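Notebook, January, bench 2

Eris evaluation kit, on loan from De Smet. Akamia wants our verdict before they put money into the placement add-on, so I get to spend the afternoon with a quote, a manual and a roll of blue tape.

The brochure says "grid-ready in minutes." The grid is extra. Line item 43 on the quote is a printed calibration mat, and I'm not signing for a mat until somebody shows me what it does that kraft paper doesn't. Veerle Jansen agrees, though she calls our version "the gift wrap."

Test part is the round one with the blue top. Taught program 2123 from the pendant. The menu for grip width is 4 levels down, under "Comfort." No idea.

Grid and test part:
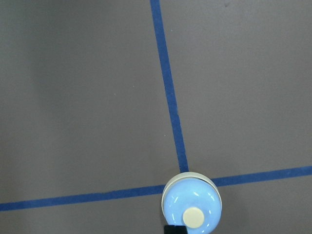
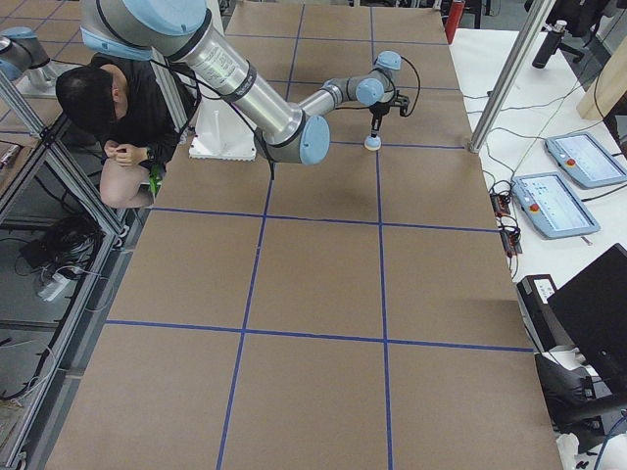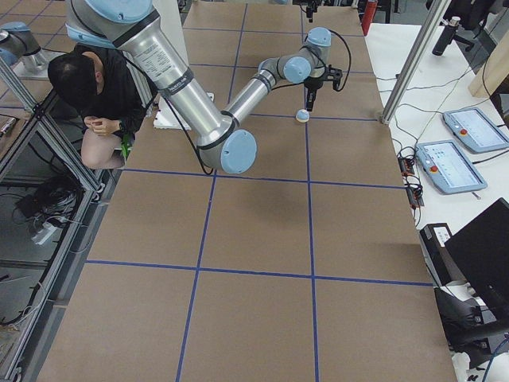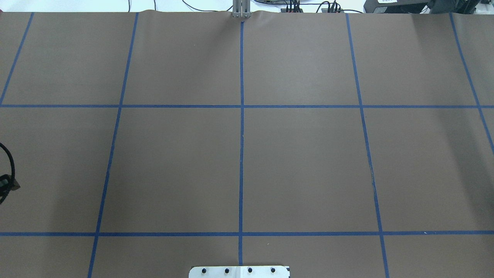

Open questions for De Smet:
Does the license cover both pendants or do we pay per screen?
Why does the English manual stop at page 73 and carry on in Dutch? Veerle says the Dutch part is better written.
Is "Comfort" a translation problem or a philosophy?

Welivlow quoted for the same job last year with a plainer menu and a worse support contract. Dig out that quote before calling anyone. Also need more tape, the wide roll is too wide and the cells come out whatever size they like.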